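Frentes ranurados Hevar para muebles bajos de cocina

Llevo años vendiendo frentes de cocina y os confieso que los ranurados son mi debilidad. Los lisos quedan muy bien, no digo que no, pero una puerta blanca con acanalado vertical tiene otra gracia (¡sobre todo si en la cocina entra sol por la tarde!). La serie Hevar es la que más enseño en la tienda y la que tengo puesta en mi propia casa, así que os hablo de ella con bastante conocimiento de causa.

Hevar es una colección de puertas y frentes de cajón en blanco, con la ranura estrecha y muy seguida, de arriba abajo. Se vende por piezas sueltas, o sea que podéis cambiar solo las puertas y dejar los muebles que ya tenéis, siempre que las medidas cuadren. Mandadme una foto y el ancho de cada módulo y os digo enseguida si encajan, que de eso tengo ya el ojo hecho.

Lo que más me preguntan es si se puede mezclar puerta y cajón en la misma línea de bajos. Pues sí, y a mí es como más me gusta: puertas donde van las cosas altas y cajones para todo lo demás. El dibujo es el mismo en las dos piezas y el blanco también, de modo que con todo cerrado la línea queda muy seguida.

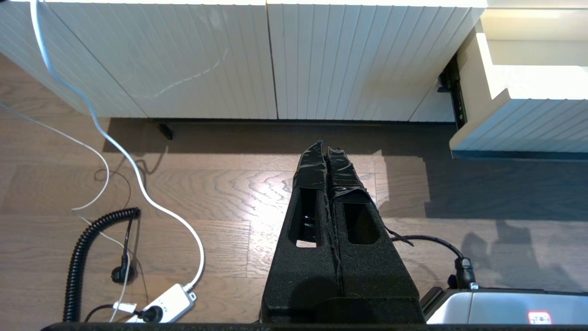
Los cajones los servimos con guías de extracción total, para que lleguéis hasta el fondo sin meter medio brazo. Mi cajón de abajo del todo es el de las fuentes de horno y las sartenes grandes, y va cargadito. Ulla Wallin, la clienta que más cajones me ha comprado, tiene en el suyo las legumbres en tarros y está encantada, aunque pidió la guía reforzada y yo os recomendaría lo mismo si vais a guardar peso de verdad.

En cuanto al zócalo, nosotros lo vendemos aparte. Hay quien lo quiere blanco como las puertas y hay quien prefiere dejarlo oscuro y remetido, que da la sensación de que el mueble flota un poco sobre el suelo. Con suelo de madera de tono medio me quedo con el oscuro sin pensarlo, pero es cosa de gustos. Las patas son negras, regulables, y se giran a mano.

Ahora, la limpieza, que ya sé que estáis esperando. Las ranuras cogen polvo, para qué os voy a engañar. Yo paso un cepillo suave en vertical los miércoles, después un paño húmedo bien escurrido y listo, tardo unos 10 minutos en toda la cocina. Nada de estropajo ni de amoniaco, por favor. Si os cae grasa, agua templada con una gota de jabón y secar siguiendo el dibujo; si frotáis en círculos os van a quedar marcas.

Datos para el pedido:

Referencia: Hevar 521
Color: blanco
Grosor del frente: 20 mm
Plazo de entrega: 17 días laborables
Tiradores: no incluidos

Del montaje se encarga Berhanu Assefa, que trabaja conmigo desde que abrí y deja las juntas entre puertas finísimas. Si preferís montarlo vosotros, os mando las bisagras y las guías en bolsas separadas, con la hoja de instrucciones. ¡No apretéis los tornillos del todo hasta tener colgadas las dos puertas del módulo! Luego se ajusta la altura, se iguala la junta y entonces sí.

Tengo muestras pequeñas para prestar, y os aconsejo llevaros una y ponerla junto a vuestra encimera a distintas horas. Preguntad por mí o por Liên Khổng, que es quien lleva las muestras, y si vais a venir con planos avisad antes y os guardamos mesa.

Contacto | © Cocinas Stostness. Todos los derechos reservados | Volver arriba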